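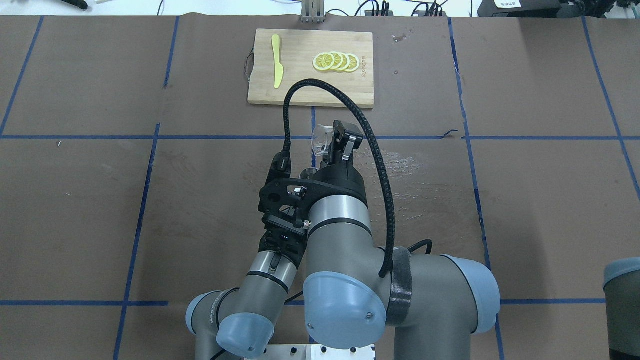
Has anyone's workplace brought in a robot arm for the drinks prep, and what happened to your shifts?

I've been at a catering kitchen in Zeltwood for 13 years, mostly on cold drinks and garnishes. We do the cups for the conference centre, so on a big day that's 570 of them, each with a slice of lemon. Management have told us they're "trialling" an arm from May. It's meant to handle the cups and we're meant to handle "everything around it", whatever that means! There are 4 of us on the bench at the moment. I'm not against it (my wrists would be thrilled) but I can't get a straight answer about hours, and the two younger ones have started looking elsewhere already. Do I ask for something in writing? And is it as dull as it sounds, standing next to the thing all day?
Posted by lemonbench, April 24, 2022

Piredska
We had one put in at our place, a juice and salad unit, so I can tell you how it went for us. Hours stayed the same for the first few months and then the early start went, because one person could set up where it used to take three. No one was sacked but when somebody left they weren't replaced, and I'd watch for that if I were you.

The job itself changed more than I expected. We still cut all the fruit. What we do now is lay things out so the arm can find them, and it's fussy! A board shoved over a bit to one side and it'd be grabbing at the wrong spot, so we ended up putting tape down on the bench to show where everything lives. You also do a lot of wiping, refilling and pressing the reset. The first weeks were maddening, I won't lie, I kept thinking I could've done the whole tray myself by now. It does get better once they let the people on the bench say where things should go, and ours only asked us after a fortnight of spilt juice.

Definitely get it in writing. Ask who's responsible when it stops mid-run, whether you get trained properly (mine was one afternoon and a leaflet), and whether looking after it counts as extra skill for pay. We got a small rise out of that last one but only because we asked together. Oh, and ask how close you're allowed to stand when it's going, and where the stop button is. If they can't tell you that, don't start.

Boateng
they said trial at ours too and it never left. wrists are better though

Zakier
Not catering, I pack cosmetics, but similar story. The dull bit is real. I do an hour beside it and then swap with someone on the hand line, and that was our own idea, the manager just nodded it through. Before we did that I was going home with a stiff neck from watching it. Worth asking for the swap before May, while they still want everyone to be nice about the trial. If you've got a union rep, talk to them first. If you haven't, write down what your hours and duties are right now and keep a copy at home.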